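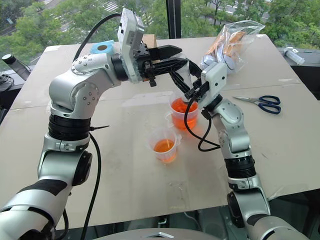
The 27 finally goes to Drirendale!

31/01/2021

I have been waiting to write this post for so long that I had half of it saved as a draft under a different title. The transit board voted last night to extend the 27 bus past the Terkgate park-and-ride and all the way out to Drirendale, with five new stops along Pawlak Road. Five! I watched the whole meeting online with a bowl of popcorn and yelled at my laptop when the last yes came in.

If you don't live out here, the old route quit at Terkgate, and from there it was a walk along the shoulder to get to the clinic, the grocery store or the community college. I did that walk twice a week for two winters. You learn a lot about trucks.

Morag Purves started the petition with a clipboard outside the library, and it ended up with more than 2,000 names on it. She read a few of the comments out loud during her three minutes, including one from a night-shift nurse who spends more on rides home than on groceries. Then Struan Swanson got up with his maps (he draws them himself, they're gorgeous) and showed how the bus could loop back past Rarkasthorpe without adding a single driver to the schedule. I think that's what won over the two members who had been grumbling about cost.

We didn't get everything. Sunday service is still a maybe, and the stop by the senior apartments got moved across the road, where there's no crosswalk yet. Morag is already writing to the county about that one, and I told her I'd help with the letters.

But still, a bus! To Drirendale! I've been grinning all morning. The draft timetable is supposed to go up on the transit site soon, and they're taking comments on it, so please send one in, even if it's only a line or two about when you'd ride.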